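Pedstead Open Day

The Pedstead Open Day is a public visiting day held at the Pedstead workshop of Eteo, a maker of robot workcells. The event under its present name took place on 11/10/2023 and drew 735 visitors. Admission was free, but places had to be booked in groups. An earlier trial in March was limited to 200 guests, most of them from schools in the Justanley area.

The main demonstration used a two-armed cell known as Oláh. Both arms stand on a rail at the near edge of a white tabletop, and the cell is closed on three sides by panels papered with a bullfinch and pinecone pattern. 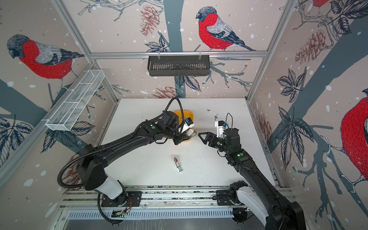
Sessions were short and were repeated through the day. Staff gave a spoken introduction before each one and took questions at the end. Visitors were asked to stay behind a floor line while the arms were powered. The handling of small objects was the subject of most sessions, with a yellow bowl placed toward the back of the table. Larger loads were covered in a separate talk in the assembly hall.

A printed guide listed the parts of the cell, including the grippers, the wrist camera mount and the cable conduit. It ran to 2 pages and was also handed out at the Justanley library. 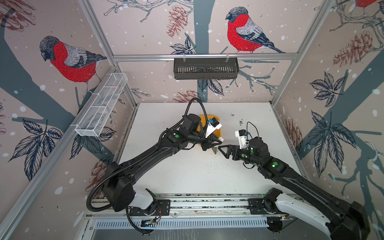

Eteo later published a brief report on the day. It recorded 1,086 requests for places, more than the workshop could admit, and stated that future events would have longer opening hours. The report also noted that the talks were hard to hear at the back of the larger groups.

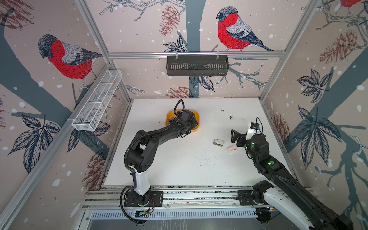 According to one visitor's comment printed in the report, the sessions were worth the trip but too short, and the question period "could have gone on for another half hour." The same visitor asked for smaller groups and for a session at a slower speed, with each movement explained as it was made.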